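Fragen und Antworten zum Bürgerkraftwerk Brikwood
Stand: 22. Juli 2022

Seit ich im Ort herumerzähle, dass ich beim Kleinwasserkraftwerk mitmache, bekomme ich ständig dieselben Mails. Also sammle ich die Antworten jetzt mal an einer Stelle.

Was wird da eigentlich gebaut?
Ein kleines Laufwasserkraftwerk am alten Wehr, 184 Kilowatt Leistung. Es gibt keinen Stausee, das Wasser fließt durch die Turbine und kommt ein Stück weiter unten wieder in den Bach.
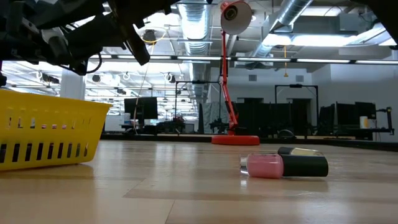

Die Turbine ist bei Didetti bestellt, den Netzanschluss plant das Büro Bamo. Mit beiden hatte ich schon zu tun und bin bisher zufrieden (na ja, bei Bamo muss man manchmal zweimal anrufen).

Wie kann ich mich beteiligen?
Du zeichnest Anteile an der Genossenschaft, einer kostet 900 Euro. Mehr als 11 Anteile pro Person gehen nicht, das steht so in der Satzung. Ich selbst habe zwei genommen und dafür das neue Fahrrad verschoben – meine Familie fand das nur mittelgut.

Gibt es eine feste Rendite?
Nein, und wer dir das verspricht, hat den Prospekt nicht gelesen! In trockenen Sommern läuft die Anlage schwächer, dann kommt eben weniger rein. Im schlimmsten Fall ist das Geld weg, also bitte nichts anlegen, was du bald brauchst.

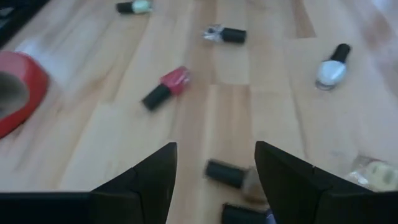
Lesezeit: 2 Minuten

Was ist mit den Fischen?
Die Frage kommt wirklich immer. Neben dem Wehr entsteht eine Fischtreppe, vor dem Einlauf sitzt ein Feinrechen. Hendrik Prins vom Angelverein war anfangs strikt dagegen und sitzt inzwischen mit am Tisch, wenn es um die Restwassermenge geht. Einig sind wir uns da noch nicht.

Bekomme ich den Strom direkt nach Hause?
Leider nein. Er geht komplett ins Netz, verkauft wird über den Direktvermarkter Kim. Der Vertrag läuft erst mal ein paar Jahre, danach wird neu verhandelt. 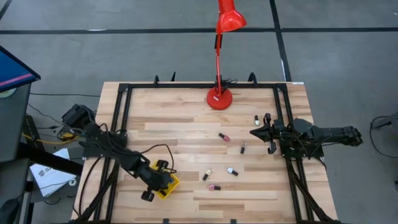
Wann geht es los?
Die Bauarbeiten am Einlauf sollen im Oktober anfangen, sofern die wasserrechtliche Erlaubnis bis dahin da ist. Für die Baustellenführung gibt es 40 Plätze – wer mitwill, schreibt mir einfach über das Kontaktformular. Und bitte feste Schuhe anziehen, am Ufer ist es ziemlich matschig.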